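Celcombe Library Extends Bag and Pouch Reuse Program Through Spring

The Celcombe Public Library has extended its bag and pouch reuse program through the end of spring, following a strong response from residents during the fall and winter sessions. The program, which opened in October in the lower-level activity room, accepts clean fabric bags of any size, sorts and repairs them, and returns them to circulation at no charge.

According to figures released by the library, 1,663 bags were received between the opening of the program and the close of the winter session. Of these, 1,276 were judged fit for further use, either as they arrived or after minor repair. The remainder were set aside for their cords, zippers and buckles, or passed on as textile scrap.

"The number of bags received was well above the level for which we had planned," said Babatunde Abubakar, program coordinator. "Most households appear to have a drawer or a closet shelf given over to them. Residents have told us they were glad to learn that the bags could be used again."

Soft fabric bags made up the largest share of donations. These include shoe bags, laundry sacks, drawstring pouches and the thin sleeves in which small electronics and camping goods are sold. The library reports that 684 of the bags returned to use fell into this group. Many had been donated without a cord, or with a cord that had pulled out of its channel – a fault that can be corrected in a few minutes with a safety pin and a replacement length of string.

Sorting is carried out on low tables, one bag at a time. Each bag is lifted by an upper corner and allowed to hang so that its shape, its seams and its opening can be checked before it is laid flat. Loose cords are kept beside the bag they came with until a decision has been made. Dark fabrics are given a second look under a lamp, as worn patches and pinholes are easily missed on black cloth.

Repaired bags are grouped by size and placed on open shelving near the main entrance, where residents may take up to four per visit. No library card is required. The larger sacks have proved popular with families storing seasonal clothing, while the smaller pouches have been requested chiefly for board game pieces, chargers and craft supplies. Teachers at the Zincombe elementary school have collected 200 of the smaller pouches for use as take-home reading bags.

The program will continue on its present schedule, with drop-off available at the front desk whenever the library is open. Repair sessions will be held in the activity room each week from 4 p.m. to 7 p.m. Attendance is free, and sewing experience is not necessary. Materials for the sessions, including thread, cord and cord locks, are supplied by Boonchu, a fabric and notions store on Kastevmont Avenue, under an arrangement that has also been renewed through spring.

Residents planning to donate are asked to observe the following guidelines.

Bags should be washed and fully dry. Items with a strong odor or visible mildew cannot be accepted.

Pockets should be emptied. Keys, coins and a number of receipts have been found during sorting and are held at the front desk for 30 days.

Separate cords and straps are welcome, even where the original bag is no longer available. Cord longer than three feet is of particular use.

Plastic and paper shopping bags are not part of the program. Both may be taken to the recycling point behind the library building.

Beginning in the spring session, the library will also accept small fabric cases with zippers, provided that the zipper runs freely. Cases with broken zippers were turned away during the first months of the program for lack of replacement parts. A supply of sliders in common sizes has now been obtained, and two repair tables will be reserved for this work. Hard-shell cases, backpacks with frames and luggage remain outside the scope of the program.

The library has prepared a one-page instruction sheet on rethreading a drawstring, available in print at the front desk. It covers the choice of cord, the use of a safety pin or bodkin, and the finishing of cord ends – a step often skipped, and the usual reason a cord slips back into its channel. The sheet also explains how to measure a replacement cord: the full distance around the opening, plus enough for the knot and a comfortable hold on either side.

Questions about the program may be directed to the front desk in person or by telephone during opening hours. Groups wishing to donate a large number of bags are asked to call in advance so that space can be set aside in the activity room. Notice of any change to the weekly repair sessions will be posted at the main entrance and on the library's events page.
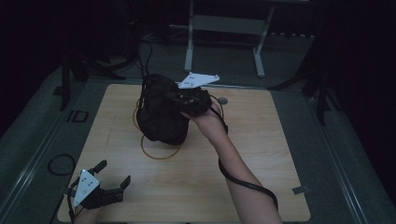
Marisela, commenting on this item: Please consider keeping a box of odd cords out on the shelf by the entrance. I picked up three very good sacks in the winter, and one had lost its string by the time I got it home. I would have been happy to thread a new one myself. I ended up using a bootlace, and it works well enough for my daughter's swim things, but it is too short to tie in a proper bow. Will the instruction sheet be put online as well? My mother in Zincombe would like a copy and does not drive.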